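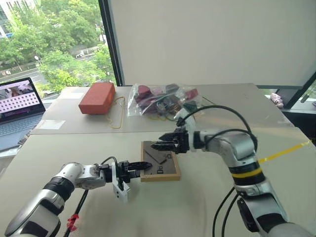
Dreltovari is a student robotics club in Daltodville, which works with pairs of robot arms on a shared table. It was started by Doğukan Aksoy, then a teacher of mechanics at the Hernberg technical school, and it is open to students of all years.

History

The club began as an evening class with seven students. The first meetings were dedicated to the control of one single arm. A second arm was added in June of the following year, and since then most of the exercises are made for two arms.

Activities

Members learn to guide both arms by hand control, to record the movements and to repeat them by program. The usual tasks are the holding, turning and passing of light objects, such as blocks, bags and small wooden frames. A frame is considered difficult for beginners, as both grippers must come to it from opposite sides without pushing it away. Each group keeps a written log of its attempts, and the longest of these logs has 300 entries.

Competition

Once a year the club organises the Tokgöz Cup, in which teams of two students solve a task with two arms. The highest result until now is 87 points. The winners may choose the task for the next year.

See also

Educational robotics
Robot competition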